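Plornilmont – Guide de mise en service du poste d'évaluation des tâches ménagères
Section 3. Ouverture d'un meuble à poignée en environnement simulé 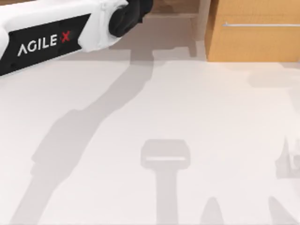 3.1 Objet de la section

La présente section décrit la préparation, l'exécution et le relevé de l'épreuve d'ouverture de meuble dans le simulateur Honorura. Elle s'adresse aux opérateurs ayant achevé l'installation du logiciel (section 1) et la déclaration des bras (section 2).

L'épreuve a pour but d'établir si une commande automatique donnée est en mesure d'accomplir une tâche domestique élémentaire : saisir une poignée, ouvrir le meuble, relâcher la poignée et se retirer sans contact. Elle ne permet pas de conclure à l'aptitude d'un robot à travailler dans un logement occupé. Les réserves correspondantes figurent au paragraphe 3.6.

3.2 Conditions préalables

Avant toute exécution, l'opérateur vérifie les points suivants :

– la scène « meuble-plan » est chargée, avec le meuble en bois à poignée métallique horizontale placé au fond du plan de travail ;
– les 2 bras sont déclarés et leur position de repos est enregistrée ;
– le plan de travail ne porte aucun objet ;
– le module de relevé Saithong est actif et dispose d'un répertoire en écriture.

Remarque. Les vues de contrôle sont volontairement rapprochées. Un bras peut donc être présent dans la scène sans apparaître à l'écran, son ombre portée restant seule visible. L'état des bras se lit dans le panneau « Articulations » et non sur la vue.

3.3 Préparation de l'épreuve

1. Ouvrir le projet, puis sélectionner le profil « Ouverture simple ». Le profil « Ouverture avec rangement » est traité en section 4.

2. Réinitialiser la scène. Attendre que l'indicateur d'état passe à « Stable » avant de poursuivre. Une réinitialisation interrompue laisse parfois le meuble légèrement entrouvert, ce qui fausse l'ensemble de la série.

3. Contrôler la position du meuble dans le panneau « Objets ». Si le champ « Décalage » affiche une valeur non nulle, répéter l'étape 2.

4. Désigner le bras chargé de l'ouverture. L'autre bras est placé en mode « Maintien » et ne doit recevoir aucune consigne pendant l'épreuve.

5. Régler l'éclairage sur « Fixe » pour la première série. Le mode « Variable » modifie la direction des ombres entre les essais ; il est réservé à la seconde série.

6. Fixer la durée maximale d'un essai à 35 secondes. Au-delà, l'essai est clos et compté comme échec, quelle que soit la position du meuble.

Attention. Ne pas modifier le frottement de la poignée après l'étape 6. Toute modification entraîne l'invalidation des essais déjà enregistrés dans la même série.

3.4 Exécution

1. Lancer un essai à blanc et suivre le déplacement du bras jusqu'à la poignée. Cet essai n'est pas enregistré.

2. Si le bras heurte le plan de travail ou la façade, arrêter l'essai et revoir la hauteur d'approche dans le panneau « Trajectoire ».

3. Lancer la série complète. Le profil fourni comporte 216 essais, pour lesquels la position de départ du bras varie automatiquement.

4. Laisser la série se dérouler sans intervention. La mise en pause est admise entre deux essais, jamais au cours d'un essai.

5. À la fin de la série, exporter le relevé, puis répéter l'opération avec l'éclairage « Variable ».

Remarque. Une commande qui donne satisfaction en éclairage fixe et échoue en éclairage variable dépend vraisemblablement de la vision pour localiser la poignée. Les surfaces claires et unies, sur lesquelles les ombres se détachent nettement, sont particulièrement révélatrices à cet égard. Il convient de consigner séparément les deux résultats et de ne pas en établir la moyenne.

3.5 Lecture du relevé

Chaque essai reçoit l'une des mentions ci-dessous.

Réussi : le meuble est ouvert au seuil prescrit, la poignée est relâchée et le bras est revenu au repos.

Partiel : le meuble est ouvert, mais le bras n'a pas relâché la poignée ou n'a pas regagné sa position de repos dans le délai imparti.

Échec : le meuble n'a pas atteint le seuil d'ouverture, ou la durée maximale est dépassée.

Invalide : la scène n'était pas stable au départ. L'essai est à reprendre.

Un essai « Partiel » ne saurait être présenté comme une réussite dans un rapport destiné à des tiers. Dans un usage domestique, un bras resté accroché à une poignée constitue un incident exigeant l'intervention d'une personne.

Lorsque 3 échecs consécutifs surviennent au même point de la trajectoire, suspendre la série et consulter l'annexe C avant toute reprise.

3.6 Portée et limites des résultats

L'ouverture d'un meuble compte parmi les gestes les plus simples du référentiel. La poignée est rectiligne, sa position est connue et le plan de travail est dégagé. Une cuisine en service présente des conditions sensiblement différentes : vaisselle posée devant le meuble, charnière durcie, poignée grasse, passage d'un enfant ou d'un animal. Aucune de ces situations n'est reproduite par le profil « Ouverture simple ».

En conséquence, un taux de réussite élevé autorise le passage à la section 4, puis aux essais sur banc réel Griltby. Il n'autorise ni la mise en service d'un bras au contact du public, ni l'emploi de formules telles que « capable de ranger une cuisine » dans la documentation commerciale.

À la date de rédaction du présent guide, l'enchaînement complet – ouvrir, prendre, poser, refermer – demeure soumis à la surveillance permanente d'un opérateur, y compris sur banc réel.

Attention. Une commande validée en simulation ne doit jamais être transférée vers un bras physique sans réduction préalable de la vitesse et vérification de l'arrêt d'urgence. La procédure de transfert fait l'objet de la section 6.

3.7 Clôture de la session

1. Enregistrer les relevés sous le nom de la série, suivi de la mention « fixe » ou « variable ».

2. Replacer les deux bras au repos et refermer le meuble par la commande « Rétablir la scène ».

3. Fermer le module Saithong avant le simulateur. L'ordre inverse peut entraîner la perte du dernier essai.

4. Reporter dans le registre de session la version du simulateur, le profil utilisé et, le cas échéant, les essais invalides repris.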